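Color Before Crust: Judging the Small Roll

The shaped roll is sold on its surface. At the Langat bakery in Covidton, buyers decide at the counter in a few seconds, and color does most of the work. The morning bake comes out at 5 a.m. and is graded on a white bench under plain overhead light, which keeps the reading of orange and brown consistent from one tray to the next.

Proofing sets the outline. The house schedule allows 45 minutes at room temperature after shaping. Rolls held longer lose the fold between segments – the surface evens out and the finished piece looks like a bun. Rolls cut short tear along one side in the oven.

Egg wash is brushed on in two coats, 11 minutes apart. The first coat seals the dough and the second carries the color. Where the brush misses a crease, the crust stays pale, and the bakery accepts streaks of this kind on any roll whose rim has reached full color.

Cooling takes roughly 25 minutes on open racks. Boxing earlier traps steam and softens the crust. The Bandale cartons used for the Thursday wholesale order are vented at both ends, but the vents only slow the problem. Each roll is lifted from the sides, with light pressure, and set down on its base.

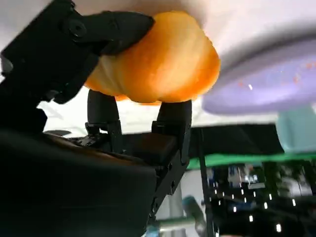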